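Batter resting times - does it do anything measurable?
Baking and Griddle board, page 1 of 1

hobbs_griddle
21 Jun 2020
I make drop scones and thick American-style pancakes most weekends and have been trying to get the rise consistent. Current recipe is 225 g plain flour, baking powder, one egg, buttermilk, a spoonful of melted butter. The recipe card from the Zelarmont mill says to rest the batter for 21 minutes. My old handwritten one says cook at once. I have tried both and the difference is smaller than the difference between the first and last pancake of the same batch, so I can't tell which variable I am looking at.
Does the rest do anything with a chemical raising agent, or is it left over from yeast recipes?

saltmarsh
It hydrates the flour. The starch takes up liquid and the batter thickens, so it spreads less on the pan and you get a taller edge. Any gluten from mixing also relaxes a bit. Both effects are real with plain flour and stronger with wholemeal.
The cost is gas. Most of what you buy as baking powder is double acting, so part of it goes off when wet and part when heated. You lose some of the first part while it sits.

tinlid
Disagree on the cost. I have left batter 14 minutes and then cooked it next to a fresh mix on the same griddle and the rested one was taller. If gas was being lost in any useful amount it should have gone the other way.

saltmarsh
Same flour, same tin of baking powder, same pan temperature?

tinlid
Same flour and same tin. Pan was on the same mark on the dial. I did the rested one second.

saltmarsh
Then the pan was hotter for the rested one. A dial mark on a domestic hob sets power, so a heavy pan goes on climbing for a good while after you think it has settled. Mine gains a lot between the first pancake and the third.

hobbs_griddle
That would match my first and last problem. The first is always pale and flat and the last is dark outside and slightly raw in the middle. Cast iron, 3 minutes preheat on medium.

oatcake_p
3 minutes is too short for cast iron. Give it ten on low to medium and then turn it down slightly once you start cooking. An infrared thermometer is useful but reads low on a shiny pan. Seasoned iron is fine.
On the rest itself: what sort of baking powder? The Jisteck one in the green tub is single acting (cream of tartar and bicarb) and has to be used straight away. A lot of the argument about resting comes from people using different products and not saying so.

hobbs_griddle
It is the Jisteck. I had not realised that made any difference. And I have buttermilk in there as well.

oatcake_p
Then you have acid in the powder and more acid in the buttermilk, all reacting at room temperature. I would rest the flour, egg and buttermilk without the powder, then sift the powder over and fold it in just before cooking. You keep the hydration and lose very little gas.

tinlid
Folding powder into a thick batter gives you streaks. I've had bitter spots the size of a lentil doing that. Mix it properly once and leave it alone.

oatcake_p
Slake it in a spoonful of cold milk first and get it in within a few seconds. Or hold back a tablespoon of the flour and mix the powder into that. I use the second method and have not had streaks.

tinlid
The extra stirring undoes the relaxed gluten you waited for. So what has the rest gained?

saltmarsh
Hydration, as above. Ten strokes with a spatula is not going to develop much in a batter that wet. Lumps are fine, by the way. Most tough pancakes I have been served were whisked smooth.

northcroft
Slightly aside, but flour matters more here than any of this. I moved from the Witside plain to the Llewellyn soft plain in January and had to cut the buttermilk, same recipe otherwise. Softer flour takes up less liquid. If the batter is too loose after the rest, look at that before you touch the timing.
Also weigh the buttermilk. Jugs are hopeless for it because it clings.

hobbs_griddle
Witside here. I'll weigh everything. Plan for the next go: one bowl, rest without powder, split it by weight, powder into each half immediately before cooking. Pan preheated for ten. I'll do the halves in the other order the time after, so that pan heat is not always on the same side.

tinlid
If you split it and both halves are rested then you aren't testing the rest. You need a fresh bowl as well.

hobbs_griddle
Fair point. Two bowls, then, one mixed 21 minutes before the other, and powder into both at the end. I'll measure height with the calliper at the centre, off the heat, after they have stood a minute - they sink a little.

saltmarsh
Use a scoop or a ladle of fixed volume and scrape it level. 60 ml gives a sensible size. And don't press them with the slice after turning.

northcroft
What fat is on the pan? Butter will brown early in the run and change the colour, which makes it look like a temperature difference when it is only the milk solids.

hobbs_griddle
Sunflower oil, wiped on with kitchen paper and wiped most of the way off again. Butter goes on the plate. I'll put the heights up in this thread when I have both runs done.
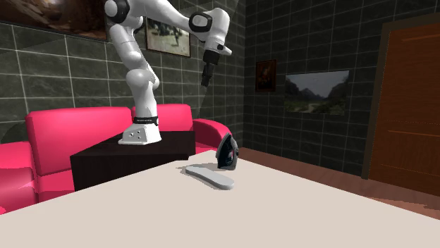

oatcake_p
Weigh the eggs as well while you are at it. Two bowls means two eggs, and a medium and a large will differ by enough liquid to show up in the spread. Beat both together and divide by weight.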